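Objet : Re: [liste-bureau] Fournitures, commande de juillet

> Le fournisseur Stollov propose 346 stylos au prix de 300.
> Quelqu'un voit-il une objection ? Réponse avant midi, merci.

Une objection, oui, petite. Il nous reste les Preneo de l'an dernier, ceux qui écrivent un mot sur deux, et nous sommes 24 à l'étage. Je propose d'en prendre jusqu'à 70 chez Tovar, bleus, à capuchon – les rétractables finissent démontés en réunion, ressort compris.

Pour les agendas, je m'abstiens. J'ai encore celui d'avant, vierge à partir de la page 2.

Et tant qu'à commander, gardons le même modèle de pot, le noir en treillis.

Bien à vous,
le bureau du fond, site Pikau
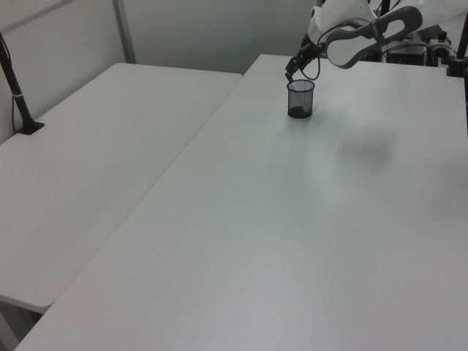 Pot à crayons noir, maille métallique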